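Print this page | E-mail to a friend

Wanted: people who own too many camera bags

Kitis is looking for testers. We make straps, pouches and small padded things for photographers, and we are about to finish a new shoulder bag called the Planorico. Before we let it out into the world we would like 68 people who don't work for us to use it, grumble about it and write the grumbles down.

We have been making bags long enough to know that our own opinion is worthless. We designed the thing. We know which zip goes where. We know that the front pocket opens from the left and that you have to lift the flap before you pull the tab, and it all feels perfectly natural to us in the way that your own kitchen does. Put the same bag in the hands of a stranger at a wedding, with the light going and the bride's uncle asking whether that lens was expensive, and we suddenly learn a good deal.

What the job is

You get a Planorico, free, and you keep it. You use it as your main camera bag for 8 weeks, starting in July. That means using it. Hanging it on the back of a door and thinking fondly of it will not do, and we can usually tell from the state of the strap.

Once a week you fill in a short form. It takes ten minutes if the bag behaved and longer if it didn't. At the end there is a phone call with somebody from the workshop, who will try not to sound hurt.

We pay £400, half when the bag arrives and half after the phone call. We used to pay it all at the start. We no longer do that.

Who we want

You take photographs at least twice a week, for money or for love. We don't mind what you shoot with. Half of the last group carried a small mirrorless body and a single lens, and the other half appeared to be moving house. Both were useful.

You live in the UK and can receive a parcel without it being left in a hedge.

You carry your kit on foot, by bike or on public transport for a fair part of the time. If the bag travels only from your front door to the boot of your car, it will last forever and teach us nothing.

You can say what is wrong with something in plain words. 'The buckle digs into my hip when I sit down on the bus' is a wonderful sentence and we would frame it. 'Not really my vibe' is harder to sew.

We would especially like to hear from left-handed photographers, people under five foot three, people who use a wheelchair or a stick, and anyone who has to change lenses with gloves on. Bags have been designed for a tall right-handed man in mild weather for quite long enough, and we have made several of them ourselves.
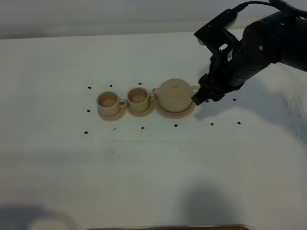
Can I test the bag if I only use a phone?
We'd rather you had a camera of some sort, as the dividers are cut for one and a phone will simply slide to the bottom and sulk. If you carry a phone plus lights, microphones or a gimbal, do apply and tell us what you pack.

Who we don't want (sorry)

Anyone who works for another bag maker. You know who you are, and so did we, last time.

Anyone hoping to post an unboxing film on the first morning. The bag is not yet on sale and we ask testers to keep pictures of it off the internet until it is. After that you may film yourself opening it as slowly as you please.

Collectors. We understand the urge, and we have seen your cupboards, but the bag needs to go outside.

What you will be carrying

The Planorico holds one camera with a lens on it, two more lenses, and a layer on top for the sandwiches, cardigan and loose batteries that make up most of a working photographer's load. There is a strap underneath for a small tripod. Half of the group will have the ordinary metal buckle and half will have a magnetic one called the Evus, which our workshop is very proud of and our accounts department is not. You can't choose which you get. Please don't write in to ask.

If something breaks, tell us straight away and carry on using it if you safely can. If your camera is damaged because a part of our bag failed, we will pay for the repair. If it is damaged because you left the flap open and ran for a train, we will send a sympathetic card.

How to apply

Write us an e-mail. Put 'Bag tester' in the subject line. In it, tell us:

– what you photograph and how often
– what you carry now, and what annoys you about it
– your height, and which shoulder you favour
– the nearest town to you

A page is plenty. No portfolio, please. We are sure that your pictures are lovely, but they don't tell us whether you put the heavy lens at the bottom.

There is no interview. We read everything and choose a mixture, so being turned down says nothing about you beyond the fact that we already had nine landscape photographers from Cumbria. Everyone gets an answer, including the people who forget to say which shoulder.

Applications close at 9 in the morning on the last working day of June, when somebody comes in, puts the kettle on and starts reading.

Kitis, Workshop Two, Shaikh Yard | Contact us | © Kitis, all rights reserved | Back to top

Comments (4)

gritbin
I did this for the sling bag. The forms are fine. Be warned that they do ring, and they do ask about week five.

Moss_and_Lens
Is it waterproof or 'weather resistant'? My last weather resistant bag resisted a light mist and then gave in.

Kitis workshop
@Moss_and_Lens Weather resistant, with a rain cover in the base pocket. Please apply, you sound ideal.

tripodleg3
Five foot one, left-handed, gloves from October to May. I've been waiting years for this advert. E-mail sent.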